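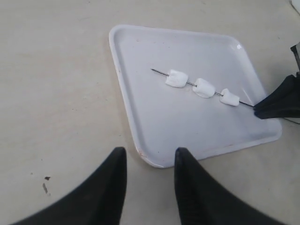
Care Package Baking: Tips for Treats That Travel

Posted 2025-03-04 in Kitchen Tips

I have been mailing boxes to service members overseas from my kitchen in Sturkonthorpe for eight years now, and I still get a thrill every time one goes over the post office counter! A deployment is long and the food gets samey, and a tin of something homemade is a lovely thing to find in the mail. Here is what has worked for me.

Pick sturdy bakes. Bar cookies, biscotti, gingersnaps, oatmeal cookies and dense brownies all hold up beautifully. Skip anything frosted, filled with cream or dipped in chocolate, especially for a hot posting. If you want the chocolate taste, use cocoa in the dough (a spoonful of instant coffee in there is wonderful).

Cool everything all the way. I mean all the way, a couple of hours on the rack. Warm cookies sweat in the bag and you've mailed somebody a lump.

Wrap in pairs, bottoms together, in plastic wrap. Then stack the pairs in a zip bag and press the air out. Crisp cookies and soft ones go in separate bags or the crisp ones lose every time. Mint anything goes in its own box, full stop. One pack of mint gum flavored an entire batch of my shortbread once.

Tuck a slice of plain bread in with soft cookies. It dries out and they don't. I learned this from my grandmother's recipe cards and I will never stop telling people!

Empty potato chip cans are perfect for round cookies. Wipe them out well, line with parchment, and cut your dough with a glass that's a bit smaller than the can. Coffee cans with lids are good too.

Pad with things they can use. Socks, washcloths, packets of drink mix, individually wrapped hard candy. No crumpled newspaper for me, the ink gets on everything.

Do the shake test. Close the box, give it a good shake by your ear, and if anything moves, open it up and add more socks.

Weigh before you tape. My kitchen scale tops out well below a full box, so I weigh the goodies in batches and write it down. The last tin of gingersnaps came to 900 grams with the lid on, and I was glad to know that before I started adding jars.

Put a card with both addresses inside the box as well as on top. Labels do come off. Write the customs form in plain words ("homemade cookies, socks") and check the rules for that particular country before you bake, as some don't allow certain foods in at all.

Plan on slow mail. My January box took around 4 weeks, so holiday baking at our house starts before the leaves are down.

And send extra! Whatever you mail gets passed around the whole tent, so I double the recipe and put in a roll of paper napkins for sharing.

Next week: drink mixes in jars, and how to keep the lids on.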